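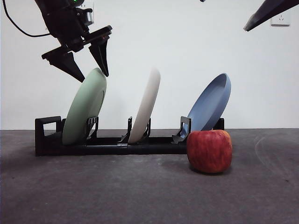 4.3 Unintended contact during rack unloading

Figure 3. Rack unloading task, fixed camera. The open gripper is at the rim of the green plate; the cream plate, in the middle position, is blurred.

The largest group of failures in the Pudholm trials did not involve a dropped plate. It involved a plate that the arm had not been commanded to touch. We call these events neighbor disturbances and define them as any displacement of a non-target plate between the start of the approach and the closing of the fingers. Of the 2,340 unloading attempts logged, 97 were labeled as neighbor disturbances under this definition. Karunaratne's earlier protocol would have scored most of them as successes, as it checks only whether the target plate reaches the drop zone.

Labels were assigned from the fixed camera. A plate was marked as displaced if its outline was blurred, or if its position changed between consecutive images while the target was still in its slot. Blur alone does not identify the cause. In Figure 3 the blurred plate is seen nearly edge-on by the middle divider, and neither finger is close enough to it in the image for contact to be read off directly. Cases of this type were therefore passed to a second stage, in which the wrist force record was aligned with the camera timestamps and searched for a lateral spike in the preceding interval.

Two mechanisms were found. In the first, the outer face of a finger brushed the neighboring plate on the way down. The fingers are unequal in width, and the planner used a single symmetric collision model for both. With the gripper open, the model underestimated the space taken up by the wider finger, and the error grew with wrist tilt. In the second, no finger reached the neighbor at all. The approach ended slightly low, a fingertip pressed on the rim of the target, and the load passed through the rack. Plates that were standing close to upright then rocked in their slots, while plates already leaning hard against a divider usually stayed where they were.

The second mechanism is the more serious one from a safety standpoint. The force threshold that triggers a protective stop was set for free-space collisions and was not reached in any of the rack-transmitted cases. The arm carried on with its programmed motion while an untargeted plate was moving. In 12 cases the plate left its slot and came to rest on the table or against another object. No person was inside the cell during these trials, but the same settings had been used in August for a shared-workspace demonstration, and they were withdrawn once the logs had been reviewed.

Loose objects near the rack made matters worse. The apple at the right end of the rack in Figure 3 hides the lower part of the blue plate from the camera, and the pose estimator tended to report a steeper lean for plates occluded in this way. The reported angle was passed to the planner without a confidence value. We did not vary occlusion systematically and cannot separate its effect from that of slot position.

Three changes were made to the controller. The collision model was replaced with separate meshes for the two fingers. The final part of the descent was slowed, and a lower force limit was applied to that part only. Last, the Sodetti monitoring module was extended to track every plate in view during the approach, and to hold the arm in place if a non-target plate moves. The hold is released by the operator - automatic release was tried and abandoned after the arm resumed while a plate was still rocking.

The labels were checked by Jolanta Bielecka, working without access to the force records. Disagreements were confined to events with blur and no lateral spike, and these were kept in the disturbance count. Results with the revised controller are given in Section 5.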